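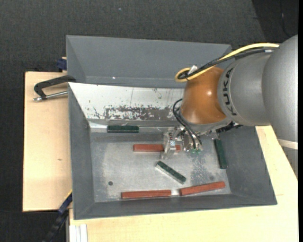 I have had the Zorau bin-picking kit from Skindholm since February, and as a couple of people have written to ask whether it is worth the money, I thought I would put down what I think of it while it's fresh in my mind.

First, what you get. The kit is the gripper, the hoses and fittings to feed it, a mounting plate and the software licence. You bring your own arm, and ours is a KUKA that was already on the bench. The bin is ours as well, an old metal one held down with clamps, and it has plenty of scrapes to show for its years with us.

Fitting took the two of us, Sorin Nedeljković and me, most of an afternoon. The plate went on beautifully! The hoses were more of a fiddle, and I do wish the manual had a proper drawing of how they should run – we ended up ringing Malinowski, who supplied ours, and a very patient man talked us through it.

We teach with plain rectangular blocks, red and green, tipped in any old how. Over one long run I logged 400 picks and it missed 18, which I was very pleased with, and nearly all of those misses were blocks lying hard up against a wall of the bin. If your parts tend to settle along the sides you will want to play with the approach angle, and the software makes that easier than I had feared (there is a slider, bless them).

My grumbles are small ones. Spare finger pads cost £179 a set, a bit steep to my mind, and the licence has to be renewed every year. The Vurkemby kit we tried before was cheaper, but I never got on with its menus and was always losing my settings.

Would I buy it again? Yes, I would, and I've told the college so.

Irena Brzozowska, 19th October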